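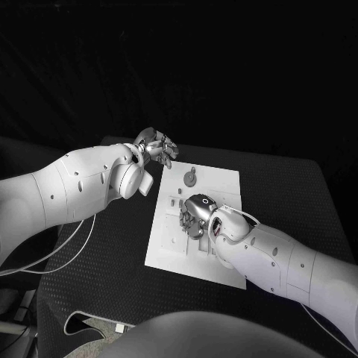
Two robot arms and a white board on a dark gray table.

The clip-on swap is back for another round

I know I said last fall that I was going to take a nice long rest from envelopes, but so many of you have asked about the clip-on earring swap that I gave in, and I have to say I'm glad I did! We're opening it again in April, and I've made a few changes after the last round, when 346 pairs went through my dining room and I lost track of which tape belonged to which box.

If you haven't joined in before, it's very simple. You send me up to 20 pairs of clip-ons you no longer wear, clean and in working order, and you get back the same number from everybody else's. You can put in a little note about what you like (gold tone, pearls, big loud flowers, whatever it is) and I do my best to match you up. I can't promise anything, of course, and if all 27 people on the list ask for small pearls again, some of you are going to end up with parrots.

The biggest change is the clips themselves. We had quite a few last time that were so tight nobody could get through lunch in them, and a few so loose they fell off on the way to the mailbox. So please wear each pair around the house for an evening before you pack it. If they pinch, you can open the paddle a tiny bit with your fingers, going slowly, or put on a pair of those stick-on foam pads. I like the ones from Vomico, which are thin enough that you forget them.
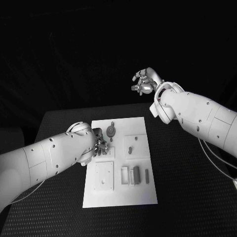 Fatima Shabalala wrote in to say she would rather have a tight pair than a loose one any day, and that she'd like tight ones to stay in the swap as long as they're marked. "You can always loosen a clip, but I've lost three good earrings on the bus," she added. Well, that seems fair to me, so mark the card "snug" and send them along.

Please pin each pair to a piece of card so they don't scratch each other. An old birthday card cut in two is just fine. Leave out anything with a green back or missing stones, unless you write "for parts" on it, and then it'll go to Danai Kokkinos, who is always after single beads and spare clips and will be very happy to have them.

Return postage goes in with your parcel as before. The Todham address is the same one we used last time, and the drop box by the side door is open until 6 p.m. if you'd sooner bring yours over and say hello.

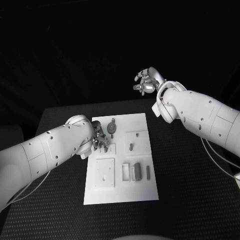 Small white and gray parts on a board.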